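Tamside Community Help > News and current affairs > Following the news

How do you keep track of a ceasefire when every outlet says something different?
Posted by Flosach, 28/12/2025

I've been trying to follow the ceasefire talks overseas since June and I'm completely lost. One site says the truce is "holding", the next says it's been broken 18 times, and my brother-in-law reckons both are rubbish. I read the news on the train so I've only got a short window each morning. Is there a sensible way to do this without reading 100 articles? I don't mind paying for a subscription if it's worth it.

Matilde Aguiar
I was in the same boat! What helped me was picking 2 sources and sticking with them — one wire service and one paper with a reporter in the region. Look at who is being quoted. "The army said" and "residents said" are claims, and a decent article tells you which is which. "Holding" can just mean neither side has formally walked away, even with shooting going on, so your two sites might both be right.

I also keep a note on my phone with the date of each announcement and who made it. Sounds a bit much, but it takes me 2 minutes over a cuppa and I can see straight away when a "new" deal is the old one with a fresh headline.
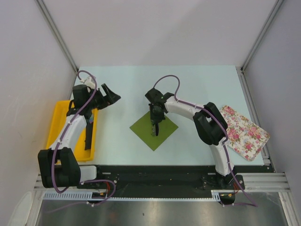
Joon-young Yeon
Just listen to the radio, mate. The hourly bulletin covers it.

Matos
Seconding the phone note. I'd add that early casualty figures nearly always change, so I ignore the first number and check again the next day. Live blogs are the worst for this — they hardly ever go back and fix the old entries. Try your library card before you pay for anything, mine gets me three papers for free.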